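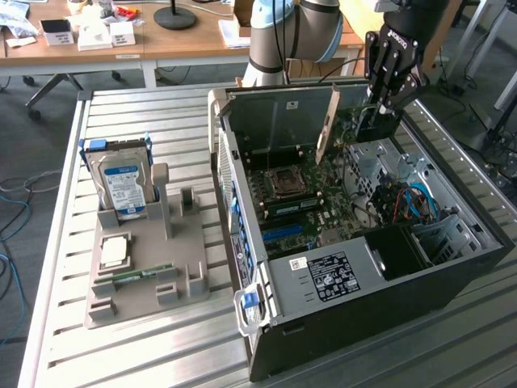 Vurnbridge Refurbished Office Desktop -- 8 GB, Small Tower

We've been selling these little towers out of our Dakalura shop for a good many years now, and I still think they're the best value on the shelf if what you want is a plain, dependable computer for the study or the kitchen bench. They come to us off lease from offices, mostly accounting firms and a couple of school boards, where they've spent their working lives tucked under a desk doing spreadsheets and not much else. Then they go across the workbench, get a proper clean-out (you would not believe the dust!), and leave with a fresh drive and a fresh start.

What you get for your $565 is the tower, a wired keyboard and mouse, a power cord, and a 24-inch Kotian monitor in whichever colour we have on hand, usually black or grey. The memory is 8 GB, which is plenty for email, banking, photos of the grandkids and having far too many recipe tabs open at once. If you do a lot of photo editing, have a word with us before you order and we'll double it for $41, fitted and tested.

Storage is a new solid-state drive, never a used one. Jyoti Katiyar, who runs our service counter, is quite firm on this point and I've given up arguing with her. The old drives are wiped and go off to the recycler at Womholm, and we can show you the paperwork if your organization needs it for its records.

A word on noise, as we're asked about it more than anything else. There is a fan, and you will hear it when you first press the power button -- it spins up like a tiny hair dryer for a moment and then settles down. In a quiet room you'll notice a soft hum. My own sits beside the chesterfield and I've long since stopped hearing it.

Ports: four USB at the back, two at the front, headphones, network, and two DisplayPort sockets. There's no built-in Wi-Fi, so please tell us if your router is at the other end of the house and we'll pop in a wireless adapter for another $7. Speakers aren't included either, though the monitor has a small pair that will do nicely for the CBC.

Warranty is one year, parts and labour, done right at our counter. Bring in just the tower and leave the cables at home, all except the power cord if it's the cord you're worried about. Most repairs are ready the next business day.

Delivery within town is free, and we'll set it up on your desk and move your old files across if you ask when booking. Farther out, we ship by courier in double-walled cartons. Pickup is at the side door, where there's a ramp and a bell -- do give it a good long ring, we're often at the back.

Price and stock updated July 2, 2023.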